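4.2 Takings and turnout at the Adumby street fair

The claim most often made for small-town fairs is that they pay for themselves and then some. We found little to support it. The organisers at Adumby reported a gross of 300 pounds per stall, a figure repeated in two later grant bids, but the stall returns we were given cover only 57 of the 168 pitches. The rest either kept no record or declined to share one. An average drawn from a third of the traders, and very likely the better-organised third, should not be carried over to the whole street.

Turnout is a shakier matter still. Adumby has no gate and sells no tickets, so the published attendance comes from a head count taken at noon by the bandstand and multiplied up for the day. The multiplier was borrowed from the fair at Zostby, which runs into the evening and has a car park. Adumby closes at four. We asked for the working behind the number and received a single sheet with no workings on it.

The money raised for good causes is easier to trace, as it passes through one account. Here too the headline needs trimming. Hire of the stage, the road closure and the food pitches were set against the following year's budget, so that the sum announced from the stage on the day was a sum before costs. Unpaid labour does not appear anywhere. Food pitches in particular depend on hours of preparation and washing-up (Figure 3) that no balance sheet we saw puts a price on.

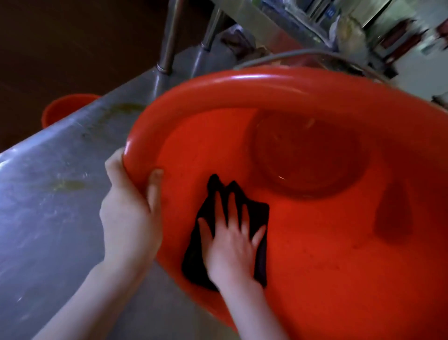
Figure 3. Wiping the inside of a basin with a black cloth.

Tülin Akbulut objected, on reading a draft of this section, that we were treating a fair as though it were a shop, and that people in Adumby would hold it at a loss and be glad to. That may be so. It is a different claim from the one in the grant bids, though, and it would need its own evidence – a survey of residents, say, including those who leave town for the day.

Our own interviews do not settle it. Of the 43 people we spoke to, almost all were approached at the fair itself, and those who stay away from fairs are hard to meet at one. Sedgwick's earlier work on Lerkoser has the same weakness and reports warmer findings than ours with less caution. We would put no weight on either set of answers until someone has knocked on doors in April, when there is no bunting up.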